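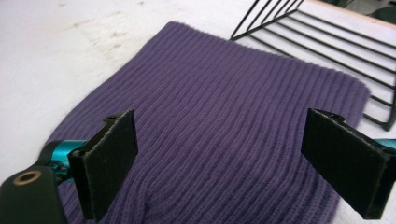
# About Bemex

Bemex finishes and folds knitwear for other companies. Sweaters, scarves, baby blankets and kitchen cloths come to us from the mills in cartons, and we check them, trim them, steam them, fold them and pack them for the store or the customer. We employ 63 people in one building on the Brundia side of the river, and we have been doing this work for 17 years.

## What we do by hand

Most of it. Rib knit stretches when you pull it and curls when you let go, and two cloths from the same carton can behave differently. Our finishers learn to feel for dropped stitches and pulled threads while they fold. A new hire usually spends the first season on flat goods before moving to garments with sleeves.

## What we are automating

We now have two folding cells, both for flat goods. The project is called Zever, and it is run out of the old sample room by Laiba Lodhi, who started here as a finisher and later managed the night packing line.

The cells learn from people. Finishers who sign up for Zever spend part of a shift folding with a hand-held gripper in place of their fingers. Each fold is recorded, and the recordings are used to train the arms. The last set had 1,181 folds in it. Some were bad folds that somebody then fixed, and we keep those too.

Time on the gripper is paid at the trainer rate, which is higher than the finishing rate. It is slower work than folding by hand, so it does not count toward anyone's daily numbers. You can stop doing it whenever you like and go back to your usual table.

## What has changed for the people here

The biggest change is in wrists and shoulders. Flat goods are the most repetitive thing we do, and people used to spend whole shifts on them during the fall rush. They are now rotated off after half a shift, with or without a cell running.

Some jobs are different. Cell tenders load the trays, clear jams and pull anything the arm has folded crooked. We filled those jobs from the finishing floor and trained people on the clock. Inspection has grown, since a cell will fold a cloth with a hole in it as neatly as a good one.

Some hours are different too. The Saturday flat goods shift is gone. A few people relied on that overtime and told us so. We raised the base rate for finishers when the shift ended, and for most of them it covered the difference. For some it did not, and we are still working on that with them.

No one has been let go because of Zever. Our written agreement with staff says that anyone whose table is replaced by a cell is offered another job here at the same pay or better. A copy is posted by the time clock.

## Working with us

We take on small and mid-sized runs. Our longest-standing customer is Bugti, whose scarves we still finish entirely by hand at their request. If you would like the same for your goods, tell us when you ask for a quote.

Job openings are posted at the front office and on our jobs page. Folding experience helps, but you do not need any background in machines.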